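Subject: Re: [home-machines] Are we any closer to chores?
Date: July 2, 2020

Hello all,

I've been meaning to answer this for days, and now I have a cup of tea and no excuse. The question was:

> My mother-in-law keeps asking when she can buy something that
> will make the bed and put the laundry away. I told her ten years.
> She said I told her that ten years ago. Has anyone on the list
> seen a machine do either one, start to finish, in a home where
> people really live?

Start to finish in a lived-in home, no, I haven't, and please give her my sympathy! I did spend a good part of last winter following the bedding trials at Irklow, though, and I came away more cheerful than I expected to be (my wife will tell you that isn't saying much). They logged 311 attempts at picking up one corner of a cloth and laying it flat, and 37 of those ended with something I'd have been happy to call done. That sounds dreadful until you remember that the old Brevasberg arm needed the cloth ironed and put down in the same spot every time.

Vacuuming and mowing are more or less solved, I'd say, and dishes are coming along if your plates all match. Cloth is still the stubborn one. It changes shape the minute you touch it, it hides its own edges, and a fitted sheet has defeated plenty of grown people, me included.

What I like about the newer work is that it starts with one small pinch of fabric, and you worry about the whole bed later.
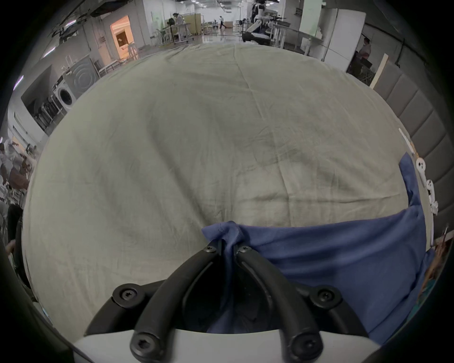 The folks at Meesuk have been arguing for the same thing on the shop floor, by the way, with sacks and packing cloths, and they'd be good people to write to if your interest is more in work than in bedrooms. I have their trial notes, 13 pages, and will gladly send them to anyone who asks me off-list.

As for your mother-in-law, I'd say ten years again, but say it gently. And do tell us how the Dravville machine is getting on with your towels!

Warm regards to everyone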